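A box for the small things

Begoña Villalobos reviews the compartment box, and the people who fill them

12/3/19

My father kept his screws in jam jars. The jars stood on a shelf in the shed and the lids were nailed to the underside of the shelf above, so that you unscrewed the jar and left the lid where it was. It looked clever. It also meant that if you wanted one brass hook you tipped the whole jar out on the bench and went through it with a finger, then swept everything back in, sawdust included.

I have used compartment boxes for most of my adult life instead, and I think they are the most useful cheap thing in the house. 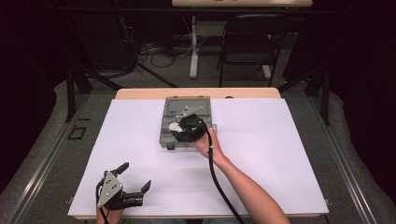
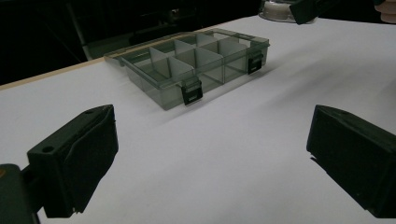
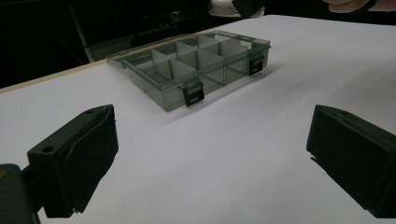

Smoky-grey plastic, white dividers and black latches. The dividers show in the second and third pictures.

The idea is old and there is not much to it. You have a shallow box, a lid on the long side, a catch or two at the front and a set of thin walls inside. What makes one box good and another bad comes down to small matters which you only find out after a few months.

The first is the lid. A good lid presses down on the tops of the dividers when it is shut. A poor one leaves a gap, and the gap is where the trouble starts. Carry the box upright by one end, as everyone does sooner or later, and the washers slide over the walls and into the next row. To test a box in the shop, put a coin in one corner, close it and shake it. If the coin is still in its corner, buy the box.

The second is the latches. They take all the wear. I had a box from Laltow that was perfect in every way until one of its catches snapped in February, on a cold morning in the garage, and after that I kept it shut with an elastic band. Plastic catches do not like the cold. Open them with your thumb from underneath, and do not lever them with a screwdriver when your hands are full.

The third is whether you can see in. Clear plastic is best for finding things and worst for looking at, as any mess inside is on show. Tinted plastic is a fair compromise. You can tell which compartment has something in it, though you may have to open the lid to know if it is a wood screw or a machine screw. Solid lids need a label, and labels come off.

Severino Benítez runs a repair counter at the back of Barroso, a hardware shop near the bus station, and mends lamps, zips, toasters and spectacles there. He keeps 40 boxes on a rack behind him, with up to 200 pieces in each compartment where the parts are very small. I asked him how he decides what goes where.

"By job," he said. "People sort by size and then they walk up and down all day. If I mend a lamp I want the lamp box. The screws, the cord grips, the little brass nuts, all in there. I don't care that there are the same screws in the toaster box."

I had always sorted by size. I went home and tried it his way, starting with curtains. Hooks, gliders, end stops and the screws for the brackets all went into one box, and when a rail came down in the spare room a week later I took that box upstairs and nothing else. I have since done the same with bicycles and with picture hanging. Sewing I left alone, because buttons really do need to go by size and colour.

He has two other rules. One is to leave a compartment empty in every box, for the odd part you take off and mean to put back. The other is to work on something plain and pale. He uses an old white shelf laid over the counter. A black screw that rolls away on a dark bench is gone, and on a white board you see it at once.

On the matter of removable dividers we did not agree. He glues his in. I like to be able to pull one out and make a long space for drill bits or paintbrushes. If yours are loose, check that the slots are deep and the dividers go right to the floor of the box. Pins will get under anything.

For buying, most homes will manage with three or four boxes. Get them all from the same maker so that they stack. The Flomeler has 12 compartments and good firm catches. The Drurnholm is deeper and better for plugs and wall fixings, but the lid is stiff when new. Neither costs much. Avoid very large boxes. A full one is heavy, and you will end up leaving it on the floor.

Wash them once a year in warm soapy water and let them dry open. Take out anything rusty before it marks the rest.

My father's jars went to my brother, who still has them. When we cleared the shed I emptied them on to a sheet and sorted the lot over two evenings, 966 screws, nails, hooks and unknown pieces. The unknown pieces have their own box. I have not needed any of them yet.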